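3.2 Storage unit and loose block

The small-parts storage task uses a white box-like unit with two compartments set side by side. Each compartment has a protruding rectangular handle on its front, and the two handles are level with one another, so that neither side is favoured by height. The unit stands upright on a matte black tabletop. We chose the black surface after pilot trials on a pale bench, where the lower edges of the unit were difficult to separate from the background in the recordings.

The second object is a loose rectangular block, also white. In the stacking condition the block is brought horizontally over the unit and set down on its top surface. Both objects carry square black-and-white markers, from which their positions are recovered. A printed sheet with further markers lies flat on the table beside the unit and fixes the table plane.
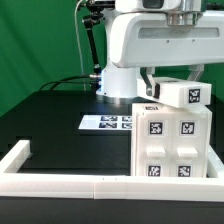
6 min read

Figure 3. Block held horizontally just above the two-compartment unit. Markers are visible on the front and top of the unit and on the end of the block; the marker sheet is at left.

Placement of the unit relative to the sheet was varied between trials. In the near condition the unit may hide part of the sheet from the viewing position. This was accepted provided that the table plane could still be estimated from the markers that remained in view. Trials in which it could not were discarded and repeated with the same starting layout.

A total of 280 stacking trials were recorded by two of the authors (Donnelly and Salem), with the unit returned to its starting position after each. The block was counted as placed if it stayed on the top surface for 3 s after release. Overhang was permitted in any direction. We did not score the angle between the block and the front face, although it can be computed from the marker positions and is included in the Mahuika release.

Opening of the compartments was treated as a separate task and is reported in Section 3.3.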